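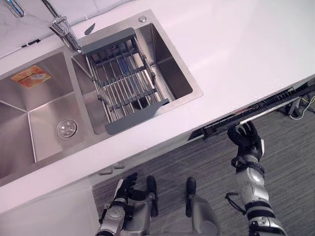 Fostum Tenants' Club, Opinion Page

Leave the Shared Kitchen Alone

Every December the building owners ask what we would like improved, and every year somebody suggests closing the shared kitchen on the ground floor. The idea is that we all have stoves upstairs and the space could be rented out for around $900 a month. I think it would be a mistake.

I moved here from Arango knowing no one. I met most of my neighbors waiting for water to boil. We have a mail room and a lobby with two benches, and I have never had a conversation in either that lasted past the weather.

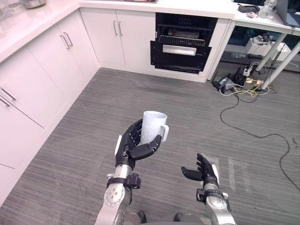

What the rent would buy

Split among 100 apartments, the money comes to $9 each. I would not notice it. I would notice having no place to cook for more than four people, and so would the families who use the room for birthdays.

The complaints about mess are fair. Dishes do get left overnight.
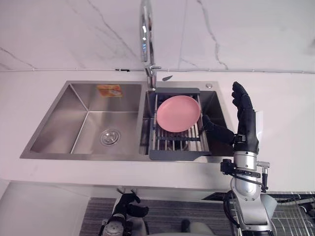 But a cleaning rota would deal with most of that, and the Stundance building across the street has had one for eight years. It is a sheet of paper on a door. We could copy it this week and see how it goes before giving up a room we are unlikely to get back.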